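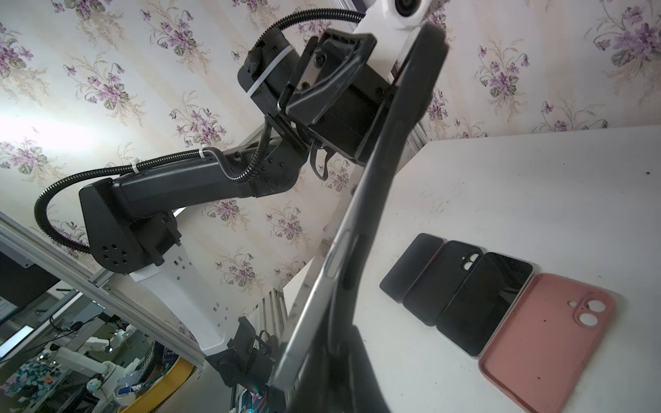

Phone Cases and Covers
Rarnbridge Repair Room, gallery 35

Cases come to us with phones that are handed in for repair, and plenty are left behind when the phone is replaced. We clean them, match them to a model where we can, and put them out again at the Floltgate counter. The collection stood at 1,814 pieces in November. This page covers the ones on the table by the flowered wallpaper. Notes are by Frauke Sauerland.

Pink case
Silicone, with a cutout for a dual-lens camera. There are small dark speckles on the surface. Silicone cases get washed by hand in warm water with dish soap and left on a rack overnight. Marks that don't wash out are written on the tag, and the case goes in the lower price box.

Black smartphone
Glossy screen. It lies in the row between the pink case and the black ones. Phones stay on the table while cases are being tried against them and go back in the drawer at closing.

Black case with camera cutout
The cutout is at the top. Camera cutouts are the first thing to check when matching, before length or width. Two phones of the same size can have very different lens positions.

Black case, far end of the row
Plain black is what people ask for most. We sort these by length and keep them in the Kirkegaard cabinet, second shelf.

Phone with silver metal frame
Seen from the side, with the button showing along its edge. Check that a case leaves the side buttons easy to press. A case that holds a button down goes in the recycling bin.

Tags and numbers
Each case gets a paper tag with a shelf number. Numbers up to 1,000 are in the Kirkegaard cabinet and the rest are in the Tronis drawers. If a tag is missing, leave the case in the tray at the counter and it will be given a new number.

Next gallery: screen protectors and charging cables.
Back to all galleries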